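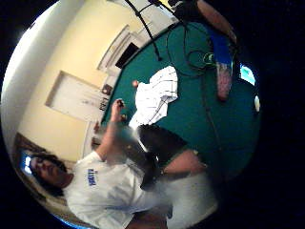
How long does it take to teach a robot to fold a dish towel by showing it?

Longer than the towel deserves. For me it was 396 demonstrations, done over a number of evenings, and after that a night of training on a computer which is older than I would like. The folding itself takes a few seconds. The rest of the time goes to putting the towel back in a mess, checking that the recording is good, and deciding again and again what I want the robot to learn.

I promised in April that I would write down my notes on this, and then I did not. So I do it now, before I forget the details. English is my third language and I write slowly, please be patient with the long sentences.

First, the two ways I tried. In the winter I worked with remote control. I had the Dirnix arm on the bench and a small copy of the arm beside it, and when I moved the small one, the big one followed. It is a good feeling for the first ten minutes. After this you notice the delay, and you notice that you do not feel the cloth at all. With a block or a cup it does not matter so much. With cloth it matters very much, because a person who folds a towel uses the fingertips to know if he has one layer or two. Through the remote arm I had to look, and when I looked I was slow, and the recordings were full of small stops. The robot learned the stops. It went down to the corner of the towel, waited, moved a bit, waited. It was copying my doubt.

The second way is by hand. You hold the gripper in your own hand, the camera is fixed on it, and you do the task with it as if it was a tool like kitchen tongs. There is no arm in the room at all, or it can be switched off. You still do not have fingertips, but you feel the pull of the cloth through the handle, and this was enough for me. My recordings became shorter by almost half and they had a rhythm. I can also carry the gripper to another table or another room, and this I think is the most useful part of it. The Dirnix arm weighs so much that I move it only when I must.

There is a price for this freedom. When you hold the gripper yourself, you can do movements that the arm can not do. I have a shoulder and a waist, and I can step to the left. The arm is screwed to one place. In my first set I had many folds where I turned my wrist very far at the end, because it was comfortable, and when I tried to play these on the arm it refused or it went the long way around. I had to throw away 30 of them. Now I keep my feet still, and I put a strip of tape on the floor to remind me. I also try not to reach over the far edge of the towel from above with a bent wrist. It feels stiff in the beginning.

The wide lens needs some habit too. With a fisheye on the gripper you record a lot of the room, and everything near the border is bent. I worried about this and spent two evenings writing a program to make the picture straight before training. It made the result worse. The straight picture lost the outer part, and the outer part is what helps the software to know where the gripper is in the room. I went back to the round picture and I deleted the program. If you start with this, please do not lose the same two evenings.

Some things I write on a paper before each session now:

Charge everything the night before.
Clean the lens. One fingerprint costs a whole session, I know this from experience.
Record the slow calibration walk first, and check it before the first fold.
Open the gripper fully at the start of each demonstration, also when it feels unnecessary.
Change the starting shape of the towel every time.
Stop when tired.

The last one I broke often. There was an evening when I recorded until after midnight and I was proud of the number. When I watched the recordings later, in the final part I was pinching the cloth too far from the corner, every time, the same mistake. I kept them in the training because I did not want to waste the work. The robot then pinched too far from the corner in a very convincing way. After I took these out, it was better the same day.

About the starting shape I want to say more. In the beginning I threw the towel on the table and believed this was random. It was not. I throw with the right hand and from the same height, so it lands in the same kind of heap with the same side open. The robot was good on my heaps. Then a friend from the Rovcombe workshop came and threw the towel, and it did not know what to do with it. Since then I ask every visitor to throw it, and sometimes I close my eyes and drop it from behind my head. I also use 4 different towels now, two of them with a pattern and two plain. The plain ones are harder.

For training I used the Bolger scripts, with small changes. I will not describe the settings, as I mostly left them how they were and I do not understand all of them. The only change which I can defend is that I made the robot look at a shorter piece of the past. With the longer piece it seemed to remember its own movement more than it looked at the towel, and it would continue folding when the cloth had already slipped away. It folded air, very carefully.

How good is it today? On a flat towel it is good. On a towel from a heap it finds the first corner most of the time and the second corner less often. If the second corner is under the cloth, it does not search for it. I never showed it how to search, because when I record I want the demonstration to look nice, and so I always start from a heap where I can see two corners. I see now that this was vanity. The next set will be only ugly starts, with failed pinches and second tries, 6 sessions of this if I have the patience.

There is also the question of the Guvlow fingers. The ones on my gripper now are soft and wide, and they take two layers when I want one. I ordered a narrower pair and I am waiting for them. The problem is that the fingers are visible in every recording, and I do not know if the old demonstrations will still be worth something with new fingers. Somebody wrote to me that it is enough to mix in a small number of new ones. Somebody else wrote that I must start from zero. If you have done this change yourself, please write to me which of them is right, before I open the package.

Posted Jun 8, 2024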